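4.2 Containers people refuse to throw out

Our survey asked households in Grumden which objects they kept without using. We had expected exercise equipment. Of the 200 households visited, 178 named a basket, usually before we had finished reading the question aloud. Taipe and Ait Ali (working paper) report much the same in Quan, although their respondents were at least embarrassed.

Reasons for keeping baskets were thin. "It's a good basket" was common, as was "it might be useful for fruit." The handled wicker type (Figure 3) came up most often, and its owners defended it with a warmth they did not extend to their relatives.

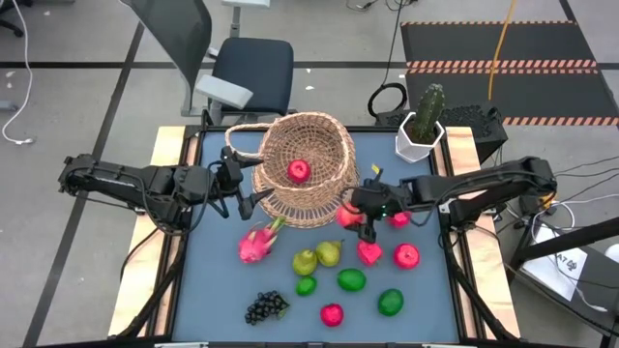 Figure 3. Wicker basket with looped handle, tipped on its side, with one apple.

4.3 Storage and its excuses

Where the baskets lived was another matter. Most sat inside larger baskets. One respondent in the Thursday group kept hers in the bathtub and moved it out to bathe, a routine she described as "no trouble." We coded this as active use after a long argument between the authors, and the second author would like it known that he lost.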